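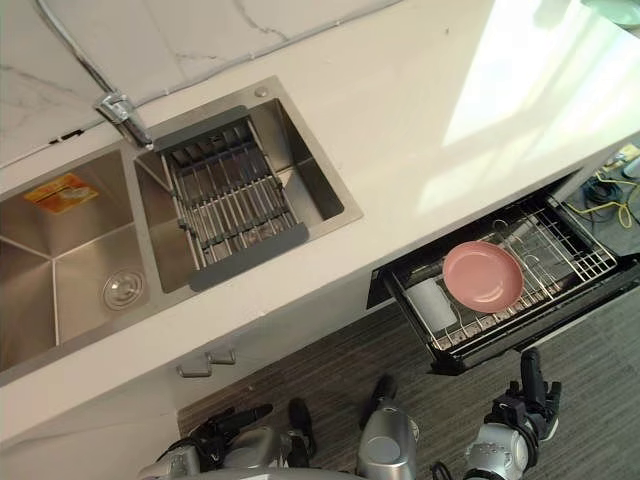
Why would anyone with a dishwasher still want a two-bowl sink? Somebody asked me that in the hallway after last Wednesday's class, and they went on to say that their whole family rinses under the tap, loads, and walks away, so the second bowl is wasted counter. Fair question, and I'm going to spend most of this handout on it, because it gets at what the unit is about (wet work, and where it lands).

Notes for Unit 4, Kitchen and Household Planning
Read before lab. Bring a tape measure.

First, the idea of the wet zone. I use it for everything within one step of the faucet: the bowls, the counter on either side, the place where dishes dry, and whatever you pull open below. When I started teaching this I drew it as a neat rectangle, and then I watched people wash up and gave up on the rectangle. It's more of a blob, and it gets bigger when there's company!

Now the two bowls. With one bowl, the minute there's a roasting pan soaking you've lost your sink. Want to drain pasta? Want a glass of water? Good luck. With two, one side can sit there full of suds while the other stays in use. A deep bowl earns its keep with stockpots and sheet pans, and the smaller one can be for rinsing, vegetables, or drips.

Which brings me to racks that sit over a bowl. I'm a fan, I'll admit it. The water goes straight down where you want it, and you keep your counter. The rod-and-bar kind is simple to wipe off, and you can set it to one side when a big pot comes along. The catch is that it takes over the bowl it's sitting on, so if you only have one bowl you'll be moving it all day long. See how the two things go together? That's my answer to the hallway question, or half of it.

The other half is the pull-out rack below. Bend, pull, load. A plate can go in flat while you're in a hurry, but for the lab I want plates on edge and cups upside down, so that water has somewhere to go. And check what's behind you before you pull the thing out. An open one at shin height is a real hazard in a narrow kitchen.

Counter next to the sink: leave it bare. I know, I know, the toaster wants to live there. Light-colored tops show every coffee ring, and I've come to like that, since you wipe more often.

Case for this week is the Oratitz apartments on Lau Street. There are 132 units in the building, all with the same sink run, and the tenants' survey from February is in the course folder. Read the comments on drying space (page 3 and the top of page 4). The Drarkum reading is optional but short. If you took Totinton's kitchen module last year, skip it, you've had it.

Lab task, in pairs. Wash and dry a place setting for four twice, once using a single bowl and once using both. Sketch where the wet dishes end up each time. Mark every drip on the counter, yes, every one. Worth 50 points.

Bring your own towel, the ones in room 369 are awful.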